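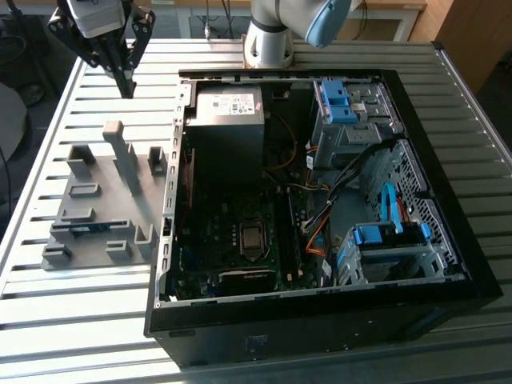

We use cookies to keep you logged in and to remember your theme. OK / Manage settings

Search this board... Go Advanced

Thread: Does the last half hour of Flerkitach ruin it for anyone else?

tinroofmatinee wrote:
Okay, I finally caught up with Flerkitach last night and I need to talk to people who have seen it. Spoilers from here on down, so leave now if you care.

I loved the first hour so much. The kids on their bikes, the shut-down dairy, that whole long bit where Esteban is listening to the thing in the well and trying to write down what it says. I was nine again. And then we get the mayor, and the helicopters, and the thing comes out of the well and it's just... a big shiny monster? I felt like somebody switched the channel on me. Am I being a grump?

moth_and_lamp wrote:
You're being a grump, sorry! The ending is my favorite part. The movie tells you in the first 5 minutes that the thing is going to come out. Esteban's grandmother says it right at the breakfast table. If it had stayed in the well I would've thrown my popcorn.

What I will give you is that the mayor is a waste of time. Every scene he's in could go.

tinroofmatinee wrote:
I don't mind that it comes out. I mind what it looks like when it does. We spend all that time with a voice and some ripples, and the voice is funny and kind of lonely, and then the body doesn't match the voice at all.
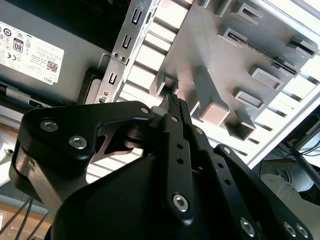 Walby Film Club — Science Fiction & Fantasy Group

pelicanbrief_no2 wrote:
Jumping in because we screened this for the club in June and had this exact fight in the parking lot until some 100 mosquito bites later. I'm on team grump. My problem is Veltitz, though.

Veltitz is supposed to be the friend who doesn't believe him, right? That's the whole engine of the middle. Then one night she hears the voice, says "oh," and from then on she's carrying the flashlight and that's her job. I wanted her to be mad about it. I'd have been so mad if my best friend turned out to be right about a thing in a well!

moth_and_lamp wrote:
She IS mad about it. Watch the bus scene again. She won't sit with him. She takes the seat behind and kicks his the whole way into town, and he doesn't turn around once because he knows he deserves it for being smug. It's all in there, they just don't make a speech out of it.

pelicanbrief_no2 wrote:
Huh. I thought she was just bored on the bus. Okay, I'll look at it again, but one bus ride still isn't much for a friendship that the last scene leans on so hard.

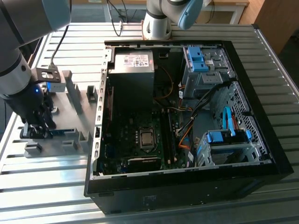

quietsaucer wrote:
I come down somewhere in between on the ending. I think the body would have worked if it had been a real thing on a real set, because so much of the first hour is stuff you could touch — the rope, the milk crates, the notebook with the swollen pages. The part of a machine that gets me is always the small stuff. Look at the arm in the corner, with its one little blue light by the gripper and a thin cable going up out of sight. I'd believe that was listening to me well before I'd believe a sixty-foot chrome thing with teeth. Give the creature one dim light and a bad cable and let Esteban do the rest with his face. He's a good enough actor for it, or the kid playing him is, anyway.

tinroofmatinee wrote:
YES. This is what I was trying to say and couldn't. The kid is so good when he's got nothing to look at but a hole in the ground. Once the creature shows up he mostly has to stand there with his mouth open.

moth_and_lamp wrote:
But then you've made a different movie, and a smaller one. My son sat through the whole quiet part being polite about it and then grabbed my arm when the teeth came out. He's been drawing it all week. He's going to go read a pile of books about aliens now, and I'm not going to tell him he liked the wrong half.

quietsaucer wrote:
Fair. Mine hid under a coat, so I may be biased.

pelicanbrief_no2 wrote:
Update, I rewatched the bus. She kicks the seat five times and on the last one he smiles. I still say she needed another scene, but I take back the flashlight remark. The mayor can stay in the well.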